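Skoltcombe Kerbside: a household rubbish and recycling vocabulary

4 min read · 18 comments · 99 shares

What this is

Skoltcombe Kerbside is a list of 497 words and phrases that Australians use when arguing about which bin a thing goes in. Each entry has a headword, a spelling note, a region, a bin colour (where the council has committed to one) and at least one sentence of real usage, lightly cleaned. It grew out of a style guide that Afaf Daher was writing for the Skirnard councils, which was meant to run to two pages and settle the matter of "wheelie bin".

It did not settle the matter of "wheelie bin". See the hyphenation notes.

Files

- terms.csv – the list itself, UTF-8, one row per sense
- usage.csv – 4000 example sentences, keyed to terms.csv
- regions.txt – region codes, including the one we regret (NQX)
- CHANGES – mostly Visitación apologising to the semicolons

Where the sentences came from

Council leaflets, letters to two local papers, community noticeboards and the minutes of residents' meetings, which are a rich source of the phrase "with respect". Names, street numbers and one very identifiable caravan have been taken out. Contributors to the noticeboards were asked first. Those who said no are not in it, and neither are their views on glass.
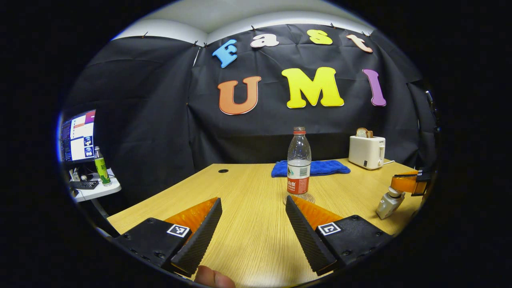 Headwords are stored in the singular, lower case, without an article. Where two spellings are both common we keep the one with more rows in usage.csv and list the other under variant. Compounds were the slow part, as people rarely say the whole thing. A clear plastic water bottle like the one standing on the table is "plastic bottle" in the leaflets, "water bottle" in the letters and plain "bottle" at meetings, where it may also mean glass, so "bottle" has a material column that is allowed to be blank. Please don't fill in the blanks by guessing. We tried that in May and had to undo it.

Labelling

Afaf Daher and Visitación Peñalver labelled every row separately and then compared. They disagreed most over tone. The values are neutral, helpful, cross and formal, and a good many sentences are plainly both of the last two. Ties went to cross.

Known problems

- Tasmania is thin. Sorry, Tasmania.
- "Tip", "transfer station" and "resource recovery centre" are linked as synonyms. Anyone who has driven to one will know this is generous.
- Bin colours reflect the source at the time it was written. Lids have changed since. Do not put anything out on our say-so.
- "Soft plastics" has eleven senses and we would like fewer.
- The Zorkov import script turns "organisation" into "organization" unless run with --leave-it-alone.

Not suitable for

Enforcing anything on a neighbour.

Using it

Open terms.csv in whatever you like. The Shiferaw loader reads both files and joins them on term_id; it wants the region codes in capitals and will sulk without them. Corrections are welcome as a patch with a source attached. Corrections beginning "everyone knows" go to the bottom of the pile, though we do read them.

Licence

CC BY 4.0. Credit the Skoltcombe Kerbside list and keep the spelling.

18 comments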